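Vostalard Sammelwanne grau im Test: ein halbes Jahr zwischen Keller, Werkbank und Büro

Gekauft habe ich die große graue Sammelwanne von Vostalard im Herbst, zusammen mit einer zweiten für meinen Schwager. Inzwischen ist es März, und die Wanne war in dieser Zeit fast täglich im Einsatz. Ein paar Kratzer hat sie davongetragen, dazu weiter unten mehr. Der Text ist etwas länger geworden, weil ich zu dem Modell im Netz kaum brauchbare Erfahrungsberichte gefunden habe und mir vor dem Kauf selbst einen gewünscht hätte.

Wofür ich die Wanne brauche

Wir haben im Haus einen Raum, der gleichzeitig Büro, Bastelzimmer und Abstellkammer ist. Alles, was im Lauf der Woche keinen Platz hat, landet dort auf dem Boden oder auf dem Tisch. Klebeband, Bürsten, Dosen, Spielzeug, Verpackungsreste. Seit dem Herbst kommt das alles in die Wanne, und am Freitag wird sie ausgeräumt und sortiert. Das klingt nach wenig, spart bei uns aber jede Menge Sucherei.

Vorher hatten wir dafür zwei Klappkörbe. Die haben Gitterwände, durch die kleine Teile herausfallen, und im Boden sammelt sich der Staub in den Rillen. Ich wollte deshalb etwas mit geschlossenen Wänden und einem Boden, den man mit einem Lappen in einem Zug auswischen kann.

Lieferung und erster Eindruck

Bestellt habe ich über Fundham. Die Wanne kam in einem Karton ohne viel Füllmaterial, war aber unbeschädigt. Mein Schwager hatte weniger Glück, bei seiner war eine Ecke eingedrückt. Der Umtausch lief ohne Diskussion, er musste allerdings die alte Wanne selbst zur Annahmestelle bringen, und mit einem so sperrigen Karton macht das keinen Spaß.

In den ersten Tagen roch sie deutlich nach Kunststoff. Ich habe sie mit lauwarmem Wasser und etwas Spülmittel ausgewaschen und eine Woche offen in der Garage stehen lassen, danach war der Geruch weg. Wer empfindlich ist, sollte das einplanen und sie am Anfang nicht ins Schlafzimmer stellen.

Eine Anleitung liegt nicht bei, nur ein Zettel mit Pflegehinweisen in vier Sprachen. Der deutsche Teil ist verständlich. Scheuermilch soll man laut Zettel nicht verwenden, daran habe ich mich gehalten.

Platz und Aufteilung

Die Wanne ist rechteckig und hat einen durchgehenden Boden ohne Fächer. Für meinen Zweck passt das, weil sehr unterschiedliche Dinge hineinmüssen. Ein Handfeger liegt schräg darin und nimmt schon einiges an Fläche weg, daneben bleibt aber reichlich Platz für Kleinkram. Stapeln vermeide ich, sonst liegt das Gesuchte zuverlässig ganz unten.

Die Länge reicht für alles, was bei uns im Alltag herumliegt. Nicht hinein passen der lange Besen und die Wasserwaage, die stehen weiterhin in der Ecke. Auch Aktenordner würde ich nicht darin aufbewahren. Sie passen zwar, kippen aber um, sobald man einen herausnimmt.

Wer eine feste Aufteilung möchte, muss sich selbst helfen. Ich hatte eine Zeit lang zwei Schuhkartondeckel als Einsatz darin, für Stifte und Schrauben. Das ging, sah aber nicht schön aus und ist beim Ausräumen immer verrutscht. Von Ashworth gibt es Einsätze in passender Breite. Die habe ich mir angesehen und dann doch nicht gekauft, weil sie fast so viel kosten wie die Wanne selbst.

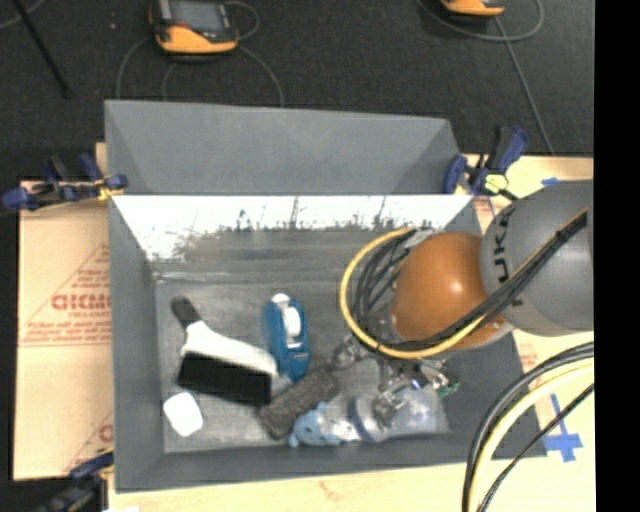
Die Wanne mit Handfeger, blauem Klebebandabroller, einem kleinen hellblauen Plüschtier und einem durchsichtigen Behälter.

Der helle Holzton der Unterlage verträgt sich gut mit dem Grau, auf dem dunklen Teppichboden fällt die Wanne ebenfalls nicht unangenehm auf. Andere Farben habe ich beim Händler nicht gefunden. Meine Frau hätte lieber Weiß gehabt, ich bin mit Grau zufrieden, schon wegen der Flecken.

Material und Kratzer

Die Innenwände sind glatt. Staub und Krümel lassen sich mit dem Handfeger zusammenkehren, für den Rest genügt ein feuchtes Tuch. Klebereste von Paketband gehen mit etwas Speiseöl ab, danach muss man allerdings mit Spülmittel nachwischen, sonst bleibt ein Film zurück.

Gegen Kratzer ist das Material nicht besonders widerstandsfähig. Der Boden ist nach dem halben Jahr sichtbar abgeschabt, und an der hinteren Innenwand gibt es dunkle Kratzer und Schmierspuren. Bei hellem Licht spiegelt die Wand stark, dann sieht man jede Spur noch deutlicher. Einen Teil der Schmierspuren konnte ich mit einem Schmutzradierer aufhellen, weg waren sie danach nicht.

Stören tut mich das in einem Arbeitsraum kaum. Für ein Wohnzimmerregal würde ich die Wanne aber nicht kaufen, wenn sie nach einem Jahr noch ordentlich aussehen soll. Man kann eine Filzmatte auf den Boden legen, ich habe das zwei Wochen lang probiert. Der Boden war geschützt, dafür hingen die Fusseln überall, und das Auswischen hat doppelt so lange gedauert.

Stabilität

Beladen wurde sie bei mir nie bis an die Grenze. Beim Umräumen im Keller habe ich einmal 12 Kilo Fliesenkleber hineingestellt und sie ein Stück über den Boden gezogen. Dabei hat sich der Boden leicht durchgebogen und danach wieder gerade gezogen. Heben würde ich sie mit so viel Gewicht nicht, dafür gibt der Rand beim Anfassen zu sehr nach.

Leer ist sie leicht genug, dass man sie mit einer Hand verschieben kann. Auf Teppich rutscht sie gut, auf Fliesen macht sie ein unangenehmes Geräusch. Auf dem Holztisch habe ich sie inzwischen mit Karton unterlegt, das hilft gegen Kratzer auf der Tischplatte und kostet nichts.

Einen Deckel gibt es nicht. Im Büro vermisse ich ihn nicht, im Keller schon, dort liegt nach zwei Wochen eine Staubschicht auf allem. Ich lege ein altes Geschirrtuch darüber.

Der Alltag mit der Sammelwanne

Am besten funktioniert sie bei uns als Zwischenstation. Was hineinkommt, soll am Freitag wieder heraus. Solange wir uns daran halten, ist der Tisch frei und der Abroller liegt immer dort, wo man zuerst nachsieht. In zwei Wochen im Januar haben wir es schleifen lassen, und die Wanne war so voll, dass niemand mehr hineingreifen wollte. Das ist keine Schwäche des Produkts, gehört aber zu einem offenen Behälter dieser Größe dazu: Er füllt sich von allein.

Beim Sortieren gehe ich immer gleich vor. Zuerst kommt das große Teil heraus, meist der Handfeger, dann das Spielzeug, dann die Behälter. Zum Schluss bleibt der Kleinkram übrig, den kehre ich zusammen und kippe ihn auf ein Tablett. Mit etwas Übung dauert das keine zehn Minuten.

Dosen und Becher liegen bei uns meistens auf der Seite, weil man sie einfach hineinlegt. Wer Flüssiges lagern will, sollte einen anderen Behälter nehmen oder die Gefäße festklemmen. Ich hatte einmal eine halb volle Flasche Holzöl in der Wanne, die ausgelaufen ist. Immerhin blieb alles drinnen, der Boden ist dicht. Das Öl war mit Küchenpapier schnell aufgenommen.

Für die Kinder ist die Höhe in Ordnung. Sie kommen an alles heran, und das Plüschzeug landet seither öfter in der Wanne als auf der Treppe. Scheren und Cuttermesser haben bei uns deshalb einen eigenen Platz weiter oben.

Vergleich mit der Tilldale-Box

Ein Bekannter hat die Box von Tilldale, die etwas kleiner ist und Griffmulden hat. Ich konnte sie ein Wochenende lang ausleihen. Die Griffe sind ein echter Vorteil, wenn man den Behälter oft trägt, und die Oberfläche ist leicht angeraut, dadurch sieht man Kratzer weniger. Beim Auswischen ist die Vostalard-Wanne besser, weil nichts in der Struktur hängen bleibt. In der Tilldale-Box lag unser Handfeger außerdem nur, wenn man ihn hochkant gestellt hat.

Preislich liegen die beiden nah beieinander. Wenn der Behälter fest an einem Platz stehen soll, würde ich die Vostalard nehmen, zum Herumtragen die Tilldale.

Was gut ist

Viel Fläche ohne störende Fächer
Glatte Wände, schnell ausgewischt
Dichter Boden
Leer sehr leicht

Was weniger gut ist

Boden und Rückwand verkratzen sichtbar
Kein Deckel erhältlich
Keine Griffe, der Rand gibt unter Last nach
Kunststoffgeruch in der ersten Woche

Bewertung

Ich gebe vier von fünf Punkten. Den Abzug gibt es für die Kratzer und die fehlenden Griffe. Als Sammelbehälter für einen Arbeitsraum erfüllt die Wanne ihren Zweck, und ich würde sie zu dem Preis wieder kaufen. Eine dritte für den Keller steht auf der Liste, da warte ich aber noch, ob der Hersteller irgendwann einen Deckel dazu anbietet.

Nachtrag: Graham Stockdale hat per Mail gefragt, ob man die Wanne im Freien stehen lassen kann. Dazu kann ich nichts sagen, bei mir stand sie immer drinnen oder in der Garage. Auf dem Pflegezettel wird direkte Sonne nicht erwähnt.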